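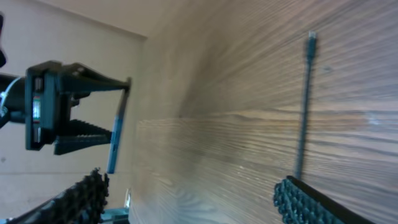
The drawer everyone has

Most homes in Flalton have one: a drawer or shoebox where cables go when the thing they came with is gone. Phone chargers, printer leads, cords for cameras sold years ago. They stay because throwing one out feels like a mistake waiting to happen.

The Saturday repair morning at the Privton Street hall started a cable table in January. People bring the whole box and tip it out. Every cable gets laid flat on the wood, one at a time, with the plug where it can be seen. A thin dark cord looks like any other thin dark cord until you check the end of it.

Sorting is slow at first. A box of 100 cables takes most of a morning, and the first half hour goes on untangling. After that the piles build up quickly – keep, test, give away, recycle.

The keep pile follows a simple rule. If you own something the cable fits, keep 2 of that kind. If you don't, let it go. Anything with a split jacket or a bent plug goes straight to recycling.

For storage, the hall uses fabric ties from Atik, a hardware store 3 doors down. Each cable is looped loosely, tied once and labeled near the plug with masking tape. Tight coils put a strain on the wire, so loops should be at least as wide as your hand.

Unwanted cables in good shape go on the swap shelf. The rest are taken to the Arumugam recycling yard, which accepts them at no charge on weekdays.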